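Subject: Re: [manip-learning] wrist-only policies and blur, does anyone else see this?

Hi all,

Sorry for the slow answer, I had a grant report eating my afternoons for most of April. I've been meaning to reply to this bit in particular:

> We trained on wrist camera only, no fixed overhead view, and the
> policy is fine as long as the arm creeps. As soon as we let it move
> at a sensible speed the grasps go off to one side. My colleagues
> want to throw out every blurry frame before training. I'm not
> convinced, but I haven't got numbers to argue with. Has anybody
> tried it both ways?

Yes! We have tried it both ways, and I do have numbers, though you may want to squint at them a bit.

Background first, for those who weren't at the Turnavau workshop. Our project is called Sendine and it's a fairly plain imitation learning setup: teleoperated demos, two-finger gripper, wrist view in, short chunks of actions out. The task is picking packaged goods and odd bits out of a shallow tray. We had 2334 demos when I froze the dataset, and the colour balance and exposure were left locked for the whole lot, which I'd recommend to anyone who values their sanity.

I trained the same network twice. Run A saw everything. Run B had the blurry frames filtered out with a sharpness score (variance of the Laplacian, nothing clever), and the cutoff was set by me eyeballing a big pile of frames over a cup of tea. Same seed, same schedule, same everything else.

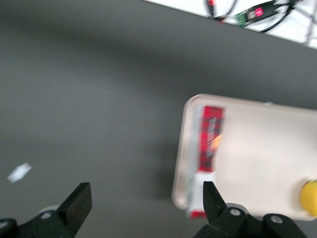
Run B was worse, and it took me embarrassingly long to work out why. The filter doesn't throw frames away evenly. It eats the approach phase, when the wrist is swinging across the table and everything smears, and it leaves you with heaps of lovely crisp frames from when the arm is sitting still and nothing much is being decided. A frame like the one I've put in fails my cutoff easily, you couldn't read the lettering on that red and white box if your life depended on it, and yet the edge of the tray and the position of the box relative to the right finger are perfectly usable. For steering the gripper that's most of what you want. So I'd say illegible print is a bad guide to whether a frame is worth keeping, and my sharpness score was more or less measuring print.

On the held-out layouts Run B missed 17 more grasps than Run A, nearly all of them at full speed. At creeping speed I couldn't tell the two apart, which I think matches what you're seeing from the other direction.

Now, your sideways offset. I reckon that's a separate problem and you should check your latency before you touch the data. We had the same symptom in the early days and it was the images arriving 4 control ticks behind the joint states. Slow arm, no harm done. Fast arm, you grab the air next to the thing. Once I'd lined the timestamps up properly the offset went away without any retraining on new demos, just the old ones re-exported.

The one thing I haven't sorted is the overexposed background past the edge of the table. Our floor comes out nearly white and the bits of wiring over there look washed out, and I have a nagging suspicion the policy uses that bright corner as a landmark. The Midtbø people told me they crop theirs. I've had a go at random crops, but with only 9 trial layouts I wouldn't hang anything on the result.

The filter script and both configs are in the Hinurmont repo under the blur branch. It's messy, and the readme is out of date, so yell if it won't run. If you do the comparison on your own data I'd love to see the per-phase breakdown, especially how many approach frames your cutoff takes out.

Cheers from a very chilly lab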